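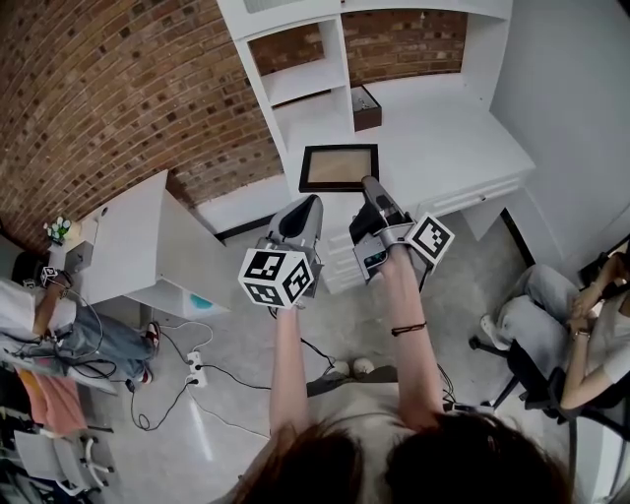 When did buying a lamp start to require an account?

Sometime in the last few years, while most of us were looking for the box to uncheck.

I bought a lamp in March. It is a plain lamp. It bends in the middle and it lights up, and those are the two things I wanted from it. The store was Kimgate, which sells everything for the house and is built so that you have to pass all of it on the way to the lamps. At the register the young man asked for my phone number. I said I would pay with a card. He said sure, and what was the phone number?

I have since learned that I am supposed to have an answer ready. My sister gives her old landline, which has belonged to a dentist since she moved. A man at my gym gives the number for time and temperature. I stood there with my mouth open and then gave my real one, area code first, like a child who has been told what to do if she gets lost.

By the time I got to the car Kimgate had texted to ask how it did.

How did it do? It sold me a lamp. I handed over money and it handed over the lamp, and if there is a way to do that with distinction I have never seen it. The survey ran to 40 questions. Was I greeted? Did I feel valued? How likely was I, on a scale that ended in a smiling sun, to recommend Kimgate to a friend or colleague? I tried to picture the colleague. I tried to picture the lunch at which this would come up.

The lamp itself is made by Stallex, and Stallex wanted to hear from me as well. There was a card in the carton inviting me to register for my warranty, and the registration asked for my date of birth, my household income and whether I rent or own. I would understand this from a bank. I can't work out what a lamp would do differently for a renter.

My friend Rocío Villalba thinks I am being precious. She joins everything. She has a card for the pet store, and her dog died in the spring before last. Her argument is that they already know all of it anyway, so she may as well get the free coffee, and she has worked out that Poltier, the pharmacy chain, gave her back 700 points last year. I asked what 700 points came to. She looked it up on her phone, and then she put the phone away and asked if I wanted dessert.

I do see her side. The old way was not so grand. My father bought his hardware from a man who knew his name, his truck, his politics and what he owed, and who told all of it to whoever was next in line. That was also a loyalty program. It just had a smaller membership, and you could get even with it, since you knew a few things about him too.

What bothers me about the new kind is how much of it is make-believe. "Welcome to the family," Poltier wrote when I bought cough drops there. I have a family. They don't send me three messages in a week about sunscreen, and when I stop answering they don't write to say they miss me with a picture of an empty cart. (My mother would, if she could find the cart.) A store can't miss me. Somebody in an office picked the word "miss" off a list of words, and tested it against another word, and it won.

And it is work. That's the part I would put on a sign. Every one of these places has handed me a small unpaid job: remembering a password, rating a clerk, going through my email at eleven at night to find the code that takes 2 dollars off. I gave the young man at Kimgate the highest marks in every row, by the way, all the way down to the ones about parking. I was afraid of what would happen to him if I picked "satisfied." I assume everyone does this, and that somewhere there is a chart showing that the whole country has never been happier.

There's a place near me called Cáceres that sells shoelaces, batteries, light bulbs, umbrellas and a kind of hard candy I have never seen anyone buy. It has no program. The woman there tells you the price, you pay it, and she goes back to her crossword. Last week she didn't look up at all. I told her to keep the change, and I've been back twice since for batteries I didn't need.

The lamp works fine. Stallex sent a reminder this morning that my profile is 3 steps from complete.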